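Home About Us Services Bins & Supplies Locations Contact

About Venter Storage & Packing

Venter packs, stores and delivers household goods for people who are moving, remodeling or clearing out a family home. We opened in March with one rented unit behind the Brinex building, and we now work from a packing room and a warehouse on Skanent Road. There are 21 people on the staff, counting drivers.

The business was started by Ayanda Cele and Nandi Msimang, who had worked together at a furniture warehouse. Ayanda runs the packing room and trains the crews. Nandi takes care of bookings, billing and the delivery schedule, and she is usually the one who answers the phone.

Most of our customers never need a cardboard box. We rent plastic storage bins by the week and bring them to your door before the move. Kitchen things, books, tools, toys and linens all go in bins. We still use cartons for lampshades, framed pictures and anything else that needs a box cut to fit.

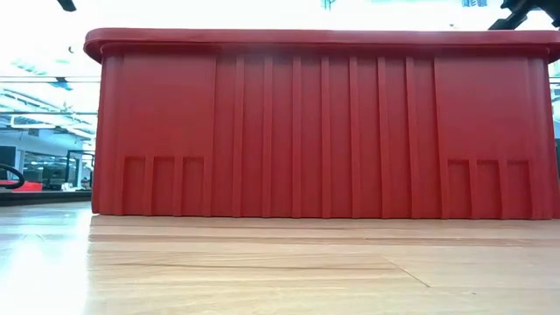

A red storage bin with a ribbed side, on a wood tabletop.

Every bin that comes back to us is emptied, washed and checked before it goes out again. We look at the rim first, then the corners and the bottom edge. A bin with a cracked rim is taken out of service. Old labels come off with warm water and a plastic scraper. Tape residue takes longer, so please use the tie-on tags we supply and keep tape off the sides.

Packing is charged by the hour, with a minimum of three hours. A crew of four can pack some 4 rooms in a day, depending on how much is in the closets. Heavy items go in first and soft items fill the gaps. We write the room and a short list of contents on each tag, and you get a copy of the full list when we finish.

Bins can go straight to your new address or stay in our warehouse. Customers who store with us can ask for a single bin back at any time with one day's notice. We don't store food, plants, paint or fuel.

We also do packing for small offices. Our first office job was for Dreltel, when they moved their files and desk supplies across town, and we have kept the same tag system for business customers.

You are welcome to stop by the packing room and look at the bins before you book. Please call ahead so that someone can meet you at the front desk.

Page updated October 2, 2019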